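4.2 Data collection and grasp transfer

All demonstrations were recorded on the Emum bimanual platform, head view only. 1,831 episodes after filtering, 22 object sets, each set laid out by hand on a felt mat. We did not fix object poses between episodes – operators were told to vary the layout, and mostly they did. Episodes where the head view dropped samples were discarded. Labelling followed the Trikier protocol with one change: the grasp onset is marked at first finger closure, not at lift. This matters for the baseline comparision in 4.3.

Sets mix studded toy blocks with items of quite different shape, including thin transparent ones (Fig. 3). The transparent items are the hard case. Depth is unreliable on clear glass so we use colour only. 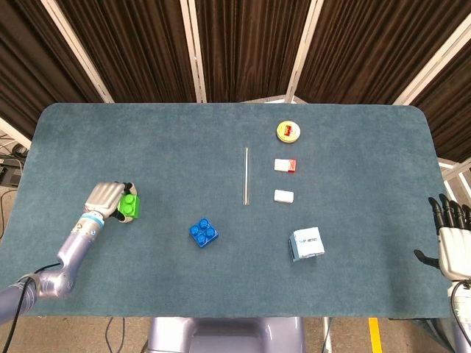
Figure 3. Head view, left hand closed on the green block. Blue block and clear glass tube on the mat.

Policies were trained on 20 of the sets, the remainder held out. Behaviour on held-out blocks was close to that on training blocks. Held-out transparent items were worse, with most failures in the approach phase: fingers close early, beside the object. Same pattern with the Ivanov encoder and with Prukero, so we dont think the encoder is the bottleneck. More likely the head view – at low approach angles the fingers occlude the contact region. A wrist view would help. Not tested yet.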